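January 2021
Workshop notebook, soft goods bench

Picking this up again after the holidays, and the first thing I did was spend half the morning looking for the curved needles, which were in the tin with the chalk. If you borrow them please put them back on the magnet strip! I'm not naming anyone (Urs, I'm naming you).

So, cushions. The round ones are the job this month, and the whole batch has to go over to Lenihan once the covers are sorted out. They were made up in August when it was hot in here and everybody was in a hurry, and it shows in the zippers. Two of them catch at the same spot every time, right where the tape goes around the tightest bit of the curve. I unpicked one and eased it back in with a little more slack and it ran fine, so I'll do the other the same way tomorrow and not get fancy about it.

Foam first, while I remember. The cores are 400 across and the covers were cut to match, with the idea that a snug cover looks better. It does look better on day one. After a few weeks of people sitting on it the foam relaxes and you get that baggy ring near the bottom, like a sock that has given up. Urs Oberholzer thinks we should wrap the cores in a thin layer of batting before the cover goes on, and I think he's right, although it makes getting the cover on a real wrestling match. We tried one with the batting and a plastic bag over the whole thing, then pulled the bag out through the opening afterward. Works, mostly. The bag tore and there is a piece of it still in there somewhere, so that cushion rustles. I've put a safety pin in the underside so we know which one it is.

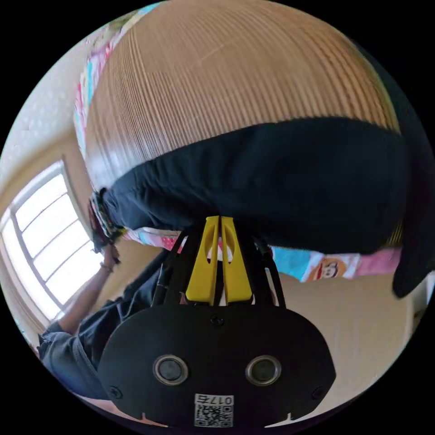 The ribbed fabric is what I really want to get down on paper, because I keep having the same argument with myself about it. I love how it looks. It's also a pain to lay out on anything round, since the ribs tell on you right away if you're off grain, and once it's stretched over a curve there's no hiding a wobble. With the tan ribbing bending around the form and the black band coming in underneath, you can see how much the eye wants to follow those lines, and then there's the seam across the upper part of the face, faint but a bit darker than the rest. I'm fairly relaxed about that one. Pressing it from the wrong side over a towel might soften it a bit more, so I'll try that on a scrap before I go near a finished cover. The wrinkles in the band bother me more. They're soft ones, and some people would say that's just what fabric does, but I'd like to take a little out of the length on the next cover and see if it lies flatter.

Notes on the band, then. I've been cutting it on the straight and that may be the whole trouble. Cut on the bias it would go around the side more willingly, but it would also use up a ridiculous amount of cloth, and we have one roll of the black left and Jiler are slow to answer email at the moment. Middle way: keep it on the straight, ease it in with two rows of long stitches, pull up the fullness before it goes under the foot. I did a sample like that at lunch and it came out nicely except for the last bit where I ran out of patience.

Thread: the thick black is on its last cone. The thinner one snapped on me twice while going through the zipper tape, so don't be tempted. Needle size up one from what's written on the card by the machine. I've crossed out the old number and written the new one, but my handwriting is what it is.

Also had a go with the fabric glue from Clekari, the one in the white tube, for holding the band in place before stitching. Hmm. It holds great, but it dries stiff and you can feel the line through the ribbing, a sort of ridge where there shouldn't be one. Back to pins and clips. The clips are better on thick layers anyway, and I don't bleed on anything.

Pricing came up too. Urs had 67 written down for the materials on each of the big ones and I think that was before the batting, so it needs redoing. I'll ask Jokusetti whether they'd do a better rate on batting if we took a whole roll, though then we have to find somewhere to keep a whole roll, and the shelf over the sink is already full of my zipper offcuts (which I'm keeping, before anyone asks).

For tomorrow, or whenever:
second sticky zipper, same fix as the first
towel pressing test on a ribbed scrap
one new band, slightly shorter, gathered in with the long stitches
find out what is left on the black roll, properly, with a tape measure
sweep up the foam crumbs under the table, they get into the foot pedal

Urs wants to try a carry handle on the side. I said fine, as long as he's the one who unpicks it. He has drawn it on the back of the previous page, quite a good drawing, with the handle stitched down at both ends and a square of something stiff behind it. We don't have anything stiff. Old belt, maybe?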